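Home About Letters Makes Contact

A cupboard full of flat boxes

November again, and the cupboard under the stairs will no longer shut. I went in on Sunday for the hoover and came out an hour later with my knees aching and an armful of cardboard, which is how most of my tidying seems to begin.

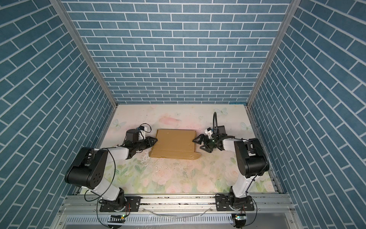
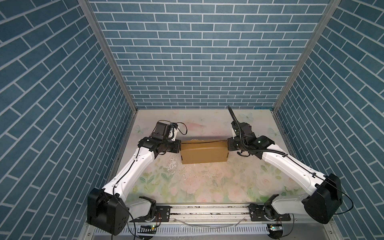
I should say first that I love a good box. I keep nearly every one that comes through the door, and I have done ever since I began sending my little parcels of seeds and knitting out into the world (2,561 of them so far, if the Post Office receipts in the biscuit tin are to be believed!). My favourites are the plain brown ones that lie flat, the same sort as the tan one on the rose-and-butterfly print up there, with its creases and its bit of flap. They slide behind the ironing board, they forgive you for using them twice, and they take a parcel label beautifully. The trouble is that they breed. I pulled out 20 that had gone soft at the corners, and those went straight into the recycling, and another 13 that I couldn't part with – one from Irnelholm still smelt faintly of lavender soap and I'm afraid I stood there sniffing it for a good while.

The keepers are now sorted by length and stood on end in an old Zolitz crate, like records, so that I can flick through them. I run a thumbnail along the old folds before I make a box up again, and I put a strip of paper tape over any seam that looks tired. Flaps get tucked in before storing, or they catch on the next one and the whole lot comes out together on to your slippers.

I have also been thinking about that floral print, all those roses, with the blue brick paper behind. I'd never have put the two together, but I do rather like it, and there is half a roll of brick paper in the loft left over from the downstairs loo. The cupboard walls could be blue by Christmas. My own flowery oilcloth has been wiped so often that the pattern has gone from one corner, and I've cut the good part down to line the shelf where the tape and string live.

The hoover, I'm sorry to say, is still standing in the hall.

Recent posts
Brown paper, string and a very long queue
The Lendinik teapot gets a new lid
What to do with green tomatoes
Soda bread from the Ó Dubhghaill tin

Back to top | Contact | © All words my own, please ask before borrowing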